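Teston 手持夹爪教学套件（Fosthorpe 社团版）
型号：Teston-H 双指手持式
适用：中学高年级及大学机器人社团、选修课、课程项目、校际竞赛的示教采集环节

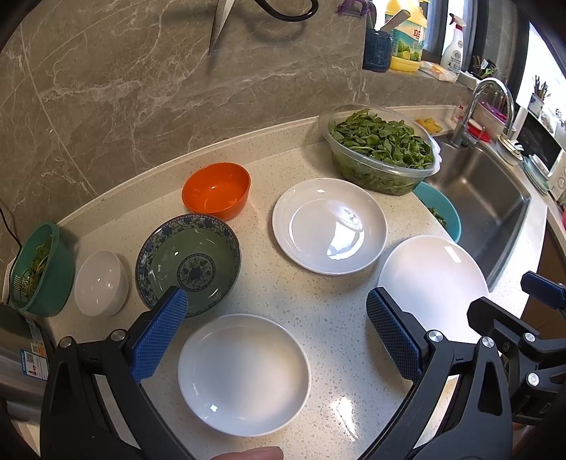 本套件用于在没有机械臂的条件下完成抓取示教。学生手持夹爪操作日常物品，记录手腕处画面与开合量，再用同一组数据训练策略。Fosthorpe 机器人社团的厨房整理课题以餐具为主要操作对象，包括浅盘、碗和沥水篮。产品页的内容按社团实际使用中的问题整理，参数以随箱说明书为准。

一、产品构成

标准箱内含夹爪本体一只、手腕相机支架一套、蓝色纹理指垫两副（一副已装，一副备用）、开合量编码模块一个、标定板一张、内六角扳手两把、紧固件包一袋。相机和存储卡不含在标准箱内，可选配。课堂箱为七套标准箱合装，另附一只充电坞和一份教师用册。

夹爪两指为黑色，对称联动，由手柄扳机驱动，松开后弹簧复位。指垫为可更换件，表面带纹理，用于增加与光滑釉面之间的摩擦。支架用螺钉固定在本体侧面，可左右互换，左手操作者需在首次标定之前完成换装，换装后原标定文件作废。

二、主要参数

驱动方式：手动扳机，无电机
最大开口：100 毫米
整机质量：208 克（不含相机）
开合量分辨率：0.1 毫米
数据接口：USB Type-C
模块供电：5 伏，由接口供电或使用选配电池
指垫更换方式：卡扣加单颗螺钉，每侧独立
单套建议人数：二至三人

质量一栏在第二版中有改动。第一版使用金属指骨，连续操作时学生手腕容易疲劳，采集后段的轨迹抖动明显。第二版改为增强尼龙指骨，代价是侧向刚度下降，不宜用来撬动或顶推重物。

三、操作对象与场地

开口为 100 毫米，多数餐盘无法从直径方向夹持，应夹取盘沿。夹盘沿时，一指在盘面上方，一指在盘底外侧，指垫与盘沿尽量平行。盘子平放在台面上时，下指没有插入空间，可先把盘子推到台面边缘露出一小段，再行夹取。推动和夹取应记录为同一条示教，中间不要停录。

碗类物品夹取碗壁。壁厚变化较大的碗，接触点应选在碗沿下方，避开外翻的唇边。塑料碗受力后会变形，开合量读数低于实际壁厚属正常现象，不需要重新标定。沥水篮的网孔边缘可能勾住指垫纹理，松开时先完全张开，再沿原路退出。

反光是厨房场地的主要干扰。白色浅盘在靠窗位置会反射窗光，画面局部过曝，盘沿轮廓变弱。采集时建议锁定曝光，并在不同时段各录一部分。大理石纹墙砖、带斑点的台面等背景不必遮盖，策略需要在这类纹理下工作。刀具应在采集开始前移出操作范围，这一条在社团课堂中为强制要求。水槽边缘的操作由教师或助教在场时进行。

四、课程安排

教师用册由 Zuzana Kuruc 编写，按七个单元组织，每单元一次课，每次课九十分钟。

第一单元：装配与检查。学生完成支架安装，确认两指闭合时指垫对齐，错位超过 1 毫米须重装。
第二单元：标定。使用标定板完成相机内参和开合量零点，结果存入小组目录。
第三单元：单物体抓取。只用一只碗，每人完成二十条示教。
第四单元：多物体与遮挡。台面上同时放置碗、盘和篮子，指定其中一件为目标。
第五单元：数据清理。剔除掉帧、手指遮挡镜头、中途换手的片段。
第六单元：训练与回放。使用提供的脚本训练基线策略，检查预测轨迹。
第七单元：上机。将策略部署到学校已有的机械臂上，记录成败及原因。

没有机械臂的学校可在第六单元结束，改做离线评估。离线评估的误差与上机成功率之间没有固定换算关系，报告中应分别列出，不要互相替代。

五、社团使用记录

Fosthorpe 社团由 Kibet Mutiso 负责技术，周六上午活动。厨房整理课题的任务定义为：从台面上取走指定餐具，放入指定位置，中途不得碰倒其他物品。小组累计采集 1,000 条示教，清理后用于训练。剔除的片段以掉帧和起始姿态不一致为主，后者在加入固定起始点之后减少。

Remo Zanetti 负责的小组比较了新旧指垫。新指垫在干燥釉面上保持稳定，表面有水时夹持力需要加大；旧指垫纹理磨平后，盘子会绕接触点转动，放置角度随之偏离。该组的建议是按使用次数更换，不要等到目视可见磨损。建议值写入说明书附录，为每副约 1,000 次抓取，实际寿命与物品表面有关。

Cirilo Barajas 改写了数据清理脚本，增加开合量突变检测。扳机回弹过快时编码模块会丢一到两个读数，旧脚本把这种情况误判为物体脱落。新脚本随当前固件一同提供，旧数据可以直接重跑。

六、竞赛适用性

本套件符合 Rernorholm 校际操作赛“示教采集”组的器材要求：手动驱动、双指、无外部动力。参赛队须注意三点。指垫颜色和纹理不得在赛中更换型号；相机支架位置以检录时为准；选配电池计入器材质量。今年的检录在二月进行，赛前固件须冻结，检录后升级的设备按新器材处理，需要重新排队。

裁判组的 Hooman Soltani 在赛前答疑中说明，操作者指尖进入画面不扣分，手掌遮住任一指垫时该条示教无效。握持位置过于靠前的队伍应在练习阶段纠正，手柄上的刻线为推荐握持上限。

七、选配件

Ambrosio 广角相机模块：固定焦距，支持曝光锁定，附 1.5 米数据线。
窄指垫：适用于餐具柄、菜叶梗等细长物品，不建议用于盘沿。
平指垫：无纹理，用作对照实验。
延长扳机：供手型较小的学生使用，安装后需重新标定零点。
防水套：只覆盖编码模块，不覆盖相机，不支持浸水操作。

八、维护

每次课后用微湿布擦拭指垫，自然晾干，不使用酒精。洗洁剂残留会降低摩擦，擦拭后应再用清水布过一遍。侧面支架的螺钉每四次课检查一次，使用随附扳手，力矩不超过 0.5 牛·米。弹簧复位变慢时先检查转轴是否进入碎屑，再考虑更换弹簧。编码模块不可自行拆开，拆开后不再保修。

九、订购与交付

标准箱和课堂箱均按学校或社团名义订购，个人订购只提供标准箱。课堂箱需注明左手套件数量，出厂时预装。备用指垫按副出售，十副起订。第一版用户可单独购买尼龙指骨升级包，升级后可使用当前固件，原有指垫通用。

保修期为十二个月，指垫和弹簧属消耗件，不在保修范围内。返修时请取下相机和存储卡，附上小组目录中的标定文件，并写明故障出现时的固件版本。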